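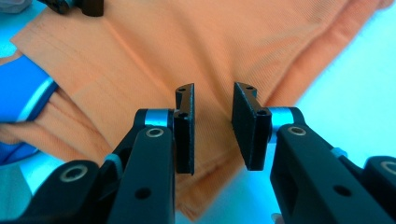 Newsletter > Money Basics > Travel Money

The two prices on the exchange board

9 February 2022

With people booking flights again, my inbox has filled up with questions about foreign cash, and I couldn't be happier, as it's one of my favourite bits of everyday finance. Most of them come down to the same puzzle: why does the board at the counter show two prices for the same currency, and why is neither of them the one on the evening news?

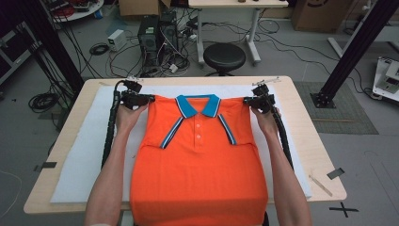 Farzana Ekanayake
Member Education, Stonurham Savings

Let's start with what the two columns mean. "We sell" is the price you pay when you want euros, or yen, or whatever you're taking away with you. "We buy" is what the counter will give you if you come home with some left over. The counter always sells for more than it buys for, and the difference is called the spread. It's how a money changer pays the rent, and it's there even when the sign in the window says no commission!

Say the board sells a euro for $1.64 and buys it back for $1.56. The rate you saw on the news was probably close to $1.60, because the news uses a midpoint between what big buyers and big sellers are asking in the wholesale market. You and I don't get to shop in that market. We pay four cents over the midpoint going out and lose another four coming back, on every single euro.

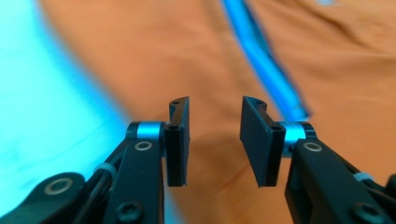 A spread changes with the currency, the day and the shop. Heavily traded currencies usually have a narrow one, as a changer can move them on quickly without much risk of being caught by a fall in price. For a currency that few customers ask for, notes might sit in the drawer for weeks, so the changer leaves more room on both sides. I find it easier to picture than to calculate: the buying price is one point, the selling price is another, and the spread is the clear gap between them. The midpoint rate floats somewhere in that gap. Bring the two prices closer and your holiday gets cheaper.

I love a practical test, so last month I asked for quotes at two places on the Grakesside strip. I started with $1063, which was the price of the accommodation on a trip I've been daydreaming over since August, and asked each one what I'd have if I changed the lot into euros and then straight back into dollars. The Cárdenas counter would have left me $36 short. At Durilen, a few doors down, it was $18. Same street, same morning, half the cost! And Cárdenas had the bigger "no fees" sign, for what it's worth.

You can do this yourself with any counter, and the staff at both places were lovely about it. Ask for the final amount in your hand, after everything, for the exact sum you want to change. Some places keep a tight spread and add a flat fee, which hurts on small amounts and hardly matters on large ones. Others do it the opposite way. Comparing the final amount takes care of both.

Cards have a spread too, only you don't see a board. The rate is set by the card network or your bank, often with a foreign transaction fee on top, and it's usually decided on the day the purchase is processed. If a shop overseas offers to charge you in Australian dollars, have a good look at the rate before you say yes. It can be a fair bit worse than the one your own card would give you.

Leftover coins are their own headache, as most counters won't take them at all. I spend mine on airport coffee.

If you've got a quote you'd like a second pair of eyes on, send it through with the currency, the amount and the final figure. I read every one.

Shared 36 times | 1597 reads

More from Money Basics
Why your statement balance and available balance don't match
Term deposits: what happens on maturity day
Splitting a bill when one friend pays in cash
What a credit check looks at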